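Stovmont Community Boards > Local Government > Elections and Disclosure
Thread: Griffiths disclosure form, Schedule C left blank
Replies: 31

ledger_line
Posted 14/05/2024

The county clerk put up the candidate disclosure forms this morning. I went through the ones for the Stovmont council primary. Griffiths (Ward 3) filed on time, signed every page, and left Schedule C blank. Schedule C is real property other than the primary residence.

The county parcel search returns a second property under the same name and mailing address: a duplex on Pakel Street, transferred four years ago. The form asks for property held "directly or through an entity in which the filer has a controlling interest." The deed names an individual, so the entity language doesn't come into it.

I am not saying this is intentional. I am saying the form is wrong on its face and the primary is in July.
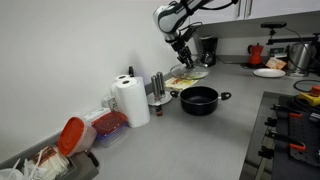 The filing instructions give two thresholds. Property assessed under the first can be left off. The duplex is well above it. The second only decides whether you check the box for a range or write in the assessed value, so it doesn't change the answer here.

Has anyone asked the clerk whether an amended form was submitted and just not scanned yet?

quorumcall
Reply

Check the transfer type before going further. If it was a transfer on death deed, the named beneficiary doesn't hold anything until the owner dies, and the index will still list both names. The parcel search is bad at showing this. You need the recorded document.

ledger_line
Reply

Pulled it. Warranty deed, grantor to grantee, no reservation of a life estate. Recorded and indexed the same week.

northfork_dan
Reply

So a guy forgot a page. Every cycle somebody finds one of these and every cycle it gets fixed with a one-page amendment. The ordinance allows corrections up to the certification date with no penalty. I'd like to hear about the water rates instead.

quorumcall
Reply

The ordinance allows corrections of clerical errors. An omitted schedule has been treated both ways. In the Carnavia annexation race the board called it clerical. Two years later, with a different board, it was called a material omission and the candidate paid a fine of $305. He stayed on the ballot in both readings, so the practical difference is small, but the notice goes in the public file.

northfork_dan
Reply

$305. My point stands.

tallysheet
Reply

It doesn't, quite. The fine is low because it was set decades ago and never indexed. The disclosure requirement exists so voters can see conflicts before they vote. The Pakel Street block is inside the proposed rezoning overlay. If the council takes that up in the fall, an owner there would have to recuse. That is a reasonable thing to want to know in advance. 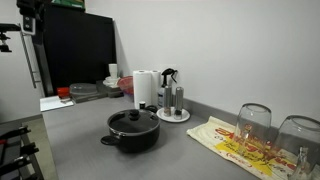
Pot with the lid on, gray counter.

ledger_line
Reply

I missed the overlay. Which draft map are you using? The one on the planning page stops a block short of Pakel.

tallysheet
Reply

The revised one, in the packet for the last work session. It's an attachment to the staff memo and isn't linked from the main page. The boundary moved east to follow the alley. Odd-numbered side of the street is in, even-numbered side is out.

ledger_line
Reply

Confirmed, the duplex is on the odd side. Thanks.

wardthree_resident
Reply

I live two doors down from it. It has been rented the whole time, so there is also income to report. Schedule D covers rental income over the minimum. Was D blank too?

ledger_line
Reply

D has one entry, a consulting client. No rent listed. I can't tell from public records what the rent is or who receives it, so I'd leave D alone unless somebody has a document.

northfork_dan
Reply

This is how it goes. We started with a blank page and now we're auditing a man's tenants. He won last time with 1,501 votes and I don't think one of them was cast over a duplex.

quorumcall
Reply

The vote total has no bearing on whether the form is complete. Also, several people here went through the incumbent's form line by line last cycle and I don't recall an objection from you then.

northfork_dan
Reply

The incumbent left off a boat. I said it was nothing then as well. Search my posts.

tallysheet
Reply

He did say that. I looked.

Devendra Thakur
Reply

I served on the elections board for one term, so some procedure. The clerk does not review disclosures for content. The office checks the signature, the date and the page count, then posts the scan. A blank schedule passes intake as long as the page is present. Nothing happens after that unless a registered voter in the city files a written inquiry. The candidate then gets ten business days to amend or respond. Most amend. The board only meets on it if there is no response or if the response disputes the facts.

An inquiry should cite the schedule, attach the recorded deed, and stop there. Do not argue motive. Inquiries that argue motive get sent back for revision — I sent a few back myself.

ledger_line
Reply

Useful, thank you. Does the inquiry have to be notarized?

Devendra Thakur
Reply

Signed, not notarized. Steps below, taken from the current instructions.

1. Download the inquiry form from the clerk's elections page. Use the candidate version. The officeholder version looks nearly identical and will be rejected.

2. Attach a copy of the deed with the recording number legible, and the page of the disclosure you are questioning. Mark nothing on either one.

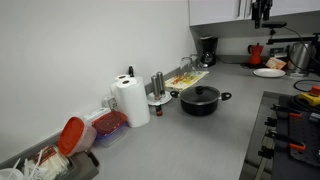
3. Deliver it to the clerk's counter or send it by certified mail. Email is not accepted. Ask for a stamped copy, as the ten days run from the stamp.

ledger_line
Reply

Taking it in tomorrow. I'll post the stamped copy with my address removed.

northfork_dan
Reply

Fine. When the amendment shows up, can we do water rates?

wardthree_resident
Reply

There's already a thread on water rates. It has two posts and both are yours.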